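Two Finger Sets, One Table: Notes from the May Comparison

At Praltdale we have been asked, more than once, which of our two finger sets should be fitted to the hand-held grippers by default. Until now the answer depended on who was asked. I have therefore spent part of May comparing the Hakari fingers with the Mendov fingers under the same conditions, and I set out the results here for colleagues who use the equipment.

The procedure was kept plain. One operator wears the head camera and works with a gripper in each hand. Every attempt begins with the fingers fully open over bare wood, so that the wrist camera records the same starting posture each time. An attempt counts as complete when the object has been lifted, set down at the agreed place and released without a second grasp.
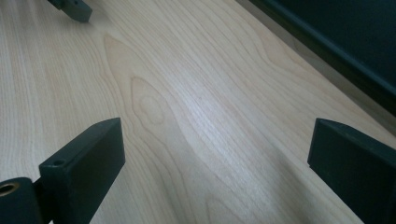

Results by finger set

We recorded 184 attempts with the Hakari fingers and 199 with the Mendov fingers. The Hakari set was the better of the two on small, smooth-sided containers. It closes evenly, and the operator feels through the handle when contact has been made. The Mendov set was more forgiving of a poor approach angle, especially near the shelf, where there is little room to turn the wrist.

The opening width deserves a word of its own. Both sets open to the same distance on paper, but the trigger on the Mendov set must be released completely before the fingers reach it. Operators in a hurry tend to stop short.
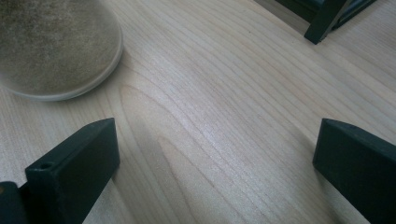
I would also record that finger choice had less effect on the outcome than practice did. The first session with either set was poor. By the third session the difference between operators had narrowed a good deal, and it was only then that the difference between the fingers could be seen clearly. Any comparison made in a single afternoon should be read with care.

Glare is the remaining difficulty with the wrist cameras. A pale, satin tabletop returns a good deal of light from overhead, and the exposure setting we had used for months proved too generous. We have lowered it twice. The grain of the wood now survives in most recordings — a useful check, as it gives the tracking software something to hold on to between the fingers.
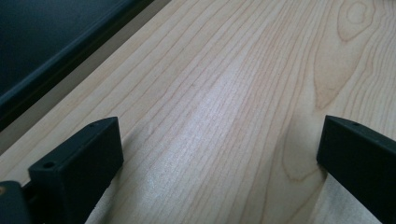
Sutanto asks whether a matte mat would not settle the question of glare at once, and notes that the tracker performed well on a patterned cloth last year. It is a fair suggestion. My hesitation is that a cloth shifts when an object is dragged, and the 1559 recordings already in our archive were made on bare wood. I would prefer to try a mat on a separate set of attempts before changing the standard table.

The head camera gave us very little trouble. It shows both hands, the shelf and the table together, and it settled several disagreements about which hand had moved first. Cable routing does need attention: a cable that runs along the wrist pulls slightly at full reach, and operators began to compensate for it without noticing.
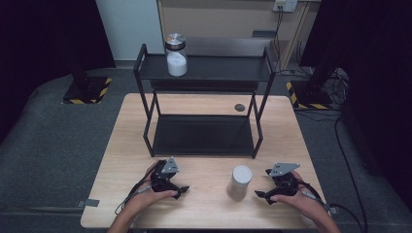 Nurhan Türkmen
Equipment Lead, Praltdale

For the present, the Hakari fingers will be fitted as standard, and the Mendov fingers will remain available on request for shelf work. Please return them with their screws. Anyone who wishes to repeat the comparison may use the same attempt sheet, and I would ask only that the exposure setting be written at the top of the page before the first attempt.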